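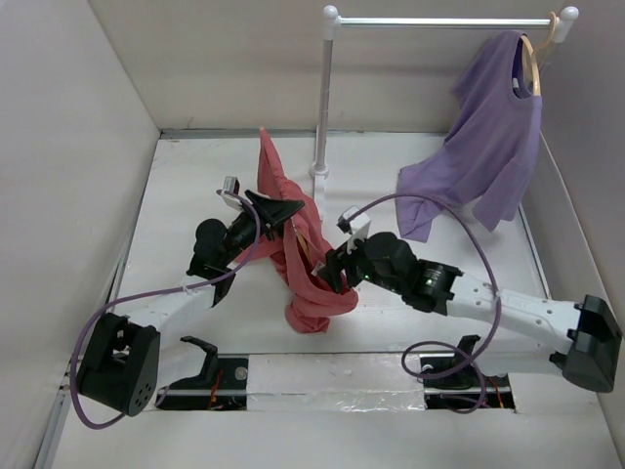

The Hatton shop asked if the Trudus kit can do hangers yet, or only flat folding. Hangers, yes -- that's the whole add-on.

Trudus two-arm garment kit, on offer through Niazi in Zondamville. Quick gallery, more pics when we get to it. Updated 10/24/25.

Red garment between both grippers, wooden hanger in the folds. Lavender tee on the rack behind.

Kit has both arms, grippers, wrist cameras. Rack extra. 12 month warrenty, 151 demo runs logged since May -- log on request. Hanger add-on $450, ships seperately.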